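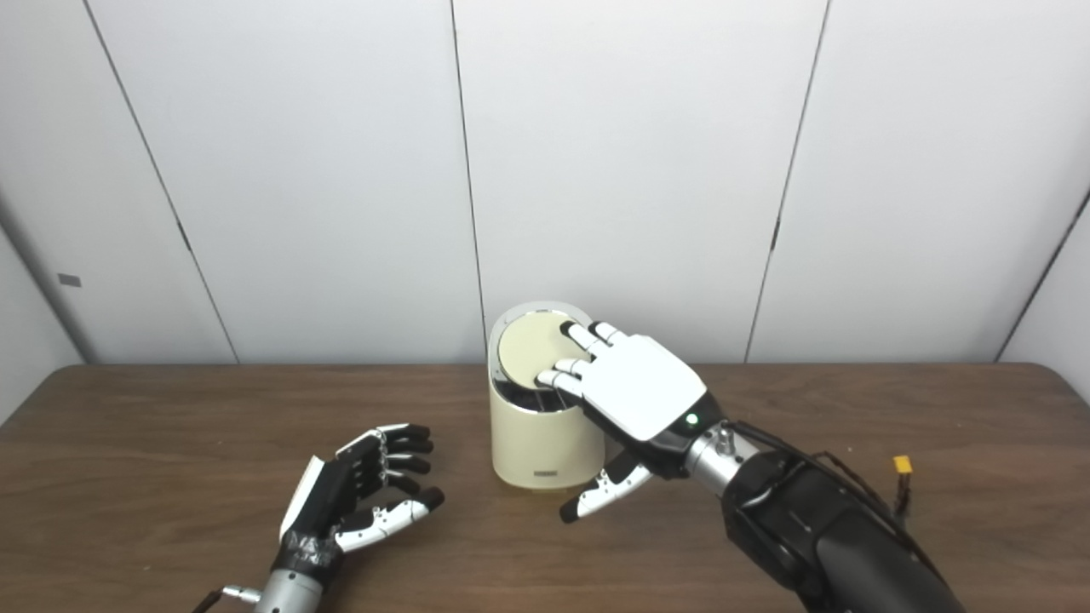 The right hand on the lid of the cylinder, Flarent bench setup.

Miranda: lid and latch skills from short demonstrations / Dalibor Hrubý. The fifth report from the Wadmont group covers lidded household containers, a small topic that gives two-handed robots a lot of grief. Hrubý trains the policy on 202 demonstrations, each trimmed to 45 seconds, and adds a contact term that favours fingertip pressure over grasping. The method section is clear and the ablations are fair. Results on unfamiliar colours hold up well – unfamiliar lid shapes less so, and the two failure cases get only a paragraph. Comparison with the older Jovivar baseline is useful, though I'd have liked longer trials. Recommended for labs already working with dexterous hands.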